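# Nenia chores set

Recordings of two robot arms doing small household and shop-floor work. We collect them to answer one plain question: can a machine do these chores yet? For now our answer is "some of them, slowly".

## Contents

- 125 episodes, one folder for each
- 39 tasks: wiping, folding, sorting small parts, moving trays
- wrist camera video and joint positions
- `notes.csv`, written by hand by Rommel Magbanua and Yvette Robichaud

## How to read the scores

Each episode has a score from 0 to 3. A score of 3 means that no person had to help. Cloth tasks have the lowest scores – the fingers close well on hard parts, but a flat cloth gives them very little to hold.
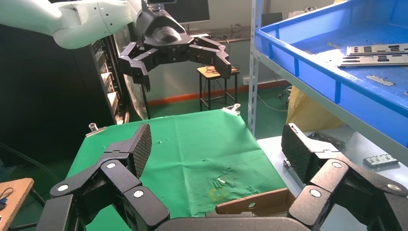

For this reason the cloth tasks should not be mixed with the metal parts when you compute an average. Use the column `material` to separate them.

Errors in the notes can be sent to Francine Melnyk. The April version corrects the task names only.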